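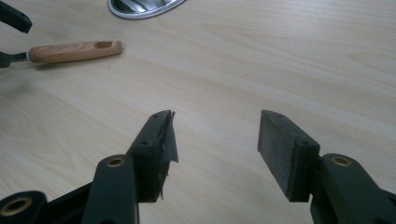 Last changed: April 5, 2021

Figure 1. Grain of a light wooden tabletop, with darker streaks and knots toward the upper right and the center.

3.2 Grain and knots in the table surface

The second part of our study concerns the surface itself. In the interviews the owners spoke much about the size of the table and where it stands, but very little about the pattern of the wood. When we asked them directly, most of them could name one place on the table that they always recognize. Usually this place was a knot or a dark streak.

We divide the surfaces into three groups: straight grain, flowing grain and mixed grain. A surface is called flowing when the lines bend softly and do not keep one distance from each other. The tabletop in Figure 1 belongs to this group. Its lines run diagonally in the view, and the difference between the light and the darker parts is small. For such pale surfaces the grouping was more difficult than for dark ones, and the two readers (Stela Sima and the first author) did not agree at first in every case. We then looked at the tables again in daylight and decided together.

In total 300 households in Clususdale and Todport returned the questionnaire, and 65 of them allowed a visit. The questionnaire had one open question about marks on the table. We received 687 separate remarks to this question. Many remarks mixed natural marks and damage. One person in Todport wrote "a brown eye that was always there", and during the visit we saw that it was a knot. Another called a burn from a pot "the dark knot" — here we followed our own observation and not the word of the owner.

It should be said that a knot is easier to remember than a line. The owners pointed to knots quickly, often with one finger and without looking long. For the grain lines they moved the whole hand over the table. We did not measure this movement, so we only mention it.

The species of wood was not determined. Some owners had papers from the shop, but others had only a guess, and we did not want to cut samples from furniture in daily use. For this reason the groups describe only the look of the surface. The earlier scheme of Buzatu has a fourth group for surfaces with many small knots. In our material this group would be almost empty, and we left it out.

Filed under: Home Surfaces > Wood > Field studies

Comments (3)

Edis: Were oiled tables and lacquered tables kept apart? On my own table the grain became much darker after the oil.

Stela Sima: Not in this section. The finish comes in 3.4, but only for the visited homes.

Agnes Kinnear: I would like to see the wording of the open question. Is it in the appendix?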